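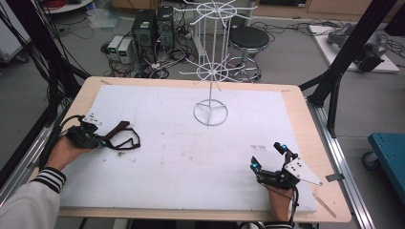 White wire rack on a foam board.

Section 8. Adding a tower site to the Lumon lease register

Use this section when Rimisitz takes over a mast or rooftop site from another operator. You need an account with Editor rights and the signed lease as a PDF.

1. Open Lumon and choose Sites, then Add Site.
2. Enter the site code printed on the first page of the lease. Codes for the Prerbridge region start with 74.
3. In Structure Type, pick Mast, Rooftop, or Street Pole.
4. Under Tenants, add each carrier that has equipment on the structure. Enter the anchor tenant first. The order can't be changed after you save.
5. Type the monthly rent for each tenant without commas. A rent of 1,559 is entered as 1559.
6. Set the renewal date. For leases that renew every December, select Fixed Month and leave the day blank.
7. Attach the PDF and click Save Draft.

Note: Sites moved over from Baysal already have a tenant list. Check it against the lease before you go on to step 5.

Caution: Do not click Publish while the ground rent field is empty. Lumon reads a blank field as zero and sends that amount to billing.

8. Open the draft again and click Validate. Fields with errors are outlined in red.
9. Click Publish.

If error 214 appears, the site code is already in use. Search for the code with Show Archived turned on. If the archived record is for the same structure, click Restore and update it. If it is for a different one, contact the register desk for a new code.

Published sites show up in the revenue report after the next overnight run.

Last revised 2 September 2026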